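Scissor Cleaning FAQ

Hi, I'm Erzsébet Barta, and I look after the scissors at our sewing and paper craft room in Justville. I get the same questions over and over, so I finally typed up my answers.

How often do you clean them?
Once a month for the everyday pairs, and a big session every February when the whole lot comes out. We own 97 pairs now (I blame the yard sales!) and I do them in batches so my hands don't give up on me.

What do you wipe them with?
A soft, dry cloth first, always. If there's glue on the blades I put a little rubbing alcohol on the cloth and go again. Hold the scissors in one hand with the points away from you and bring the cloth to the blade.

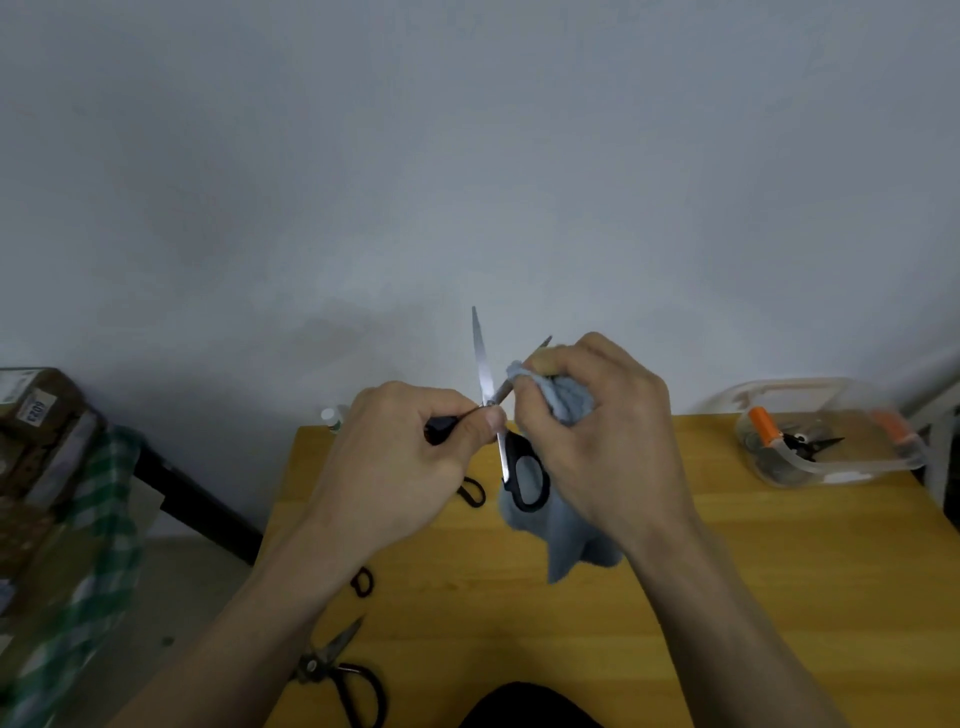
Go from the handle toward the tip, never the other way, and take your time near the point. I learned that one the hard way in Plendeneck, at a class I was supposed to be teaching.

Do you keep them in a box? Doesn't that ruin them?
I've kept mine in plastic boxes for years and they're fine. Reto Brunner swears by a magnetic strip on the wall and he may have a point, but I like a lid that latches and a handle I can grab on the way out the door. Take out one pair at a time, and don't yank if the blades have hooked onto each other.

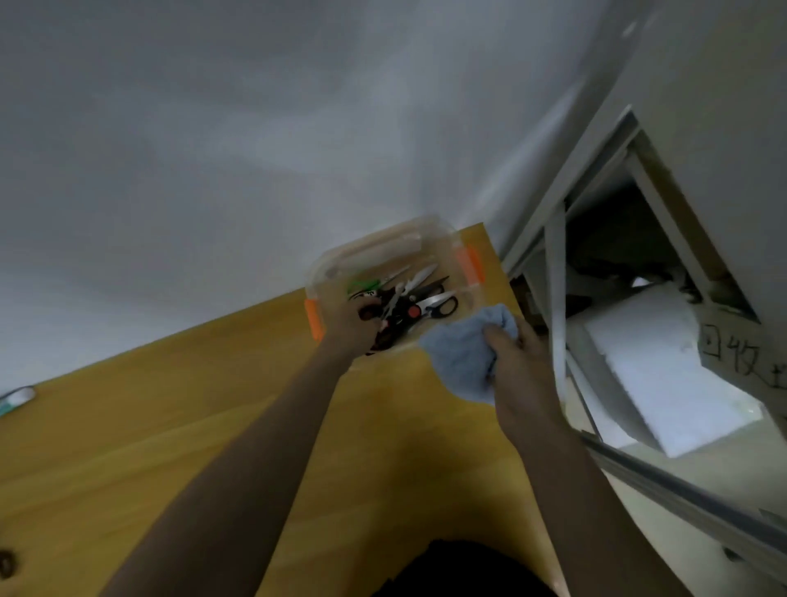
I give the box a wipe too while I'm at it, or the lint goes right back on the clean blades. Rims and corners are the worst for that.

What about big kitchen scissors?
Same idea, just more blade. Open them up wide and get right into the pivot, where the tape goo likes to hide. If there's a notch in the blade, fold the cloth and work a corner of it in there.

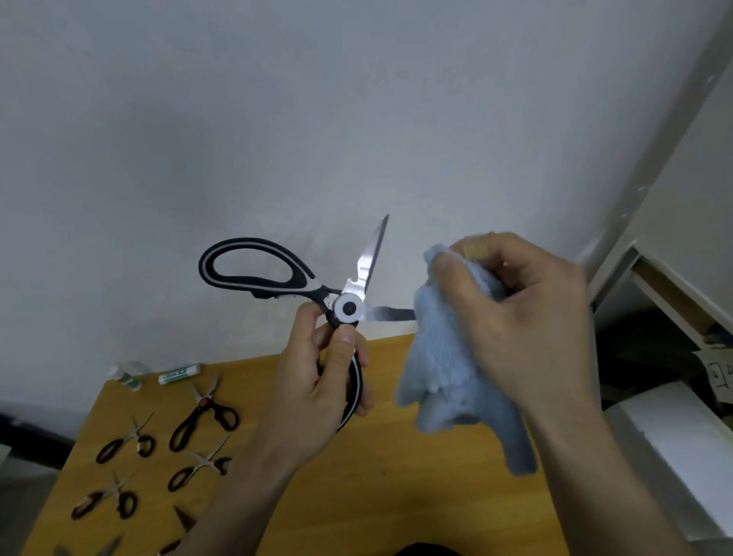 After that I add one drop of oil at the pivot, open and close them a few times, and dab off the extra. Kitchen pairs get food-safe mineral oil, please!

Can I bring mine in?
Sure, up to 3 pairs per person. Put your name on the handles with a bit of masking tape so they don't end up in my pile.

Last updated 31/12/2019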